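Gripper budget, sim before purchase – April 2023

Virham quote is in: 317 per finger set, 2 sets minimum. Nesma wants the order placed before July so it lands in this year's equipment line.

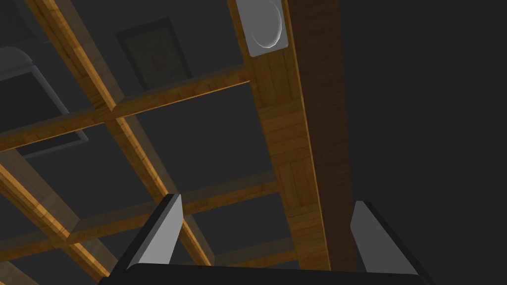
Open points before I sign anything:

Wrist camera mount. Mernevier sells one as an add-on, but Muammer thinks we can machine it here. Needs a drawing first.

Finger width. The sim model has angular, tapering plates. Virham's standard part is narrower – check clearance at full opening before we commit, then update the model to match.

Upward reach. With the palm pointed at the ceiling the arm is near its joint limit on our current stand. A taller stand from Naciri is 204 and was not in the first budget. Adding it.

Spare pads: 50 set aside. Probably low.

Boglárka has the spreadsheet. Essam to ask Virham for lead time in writing.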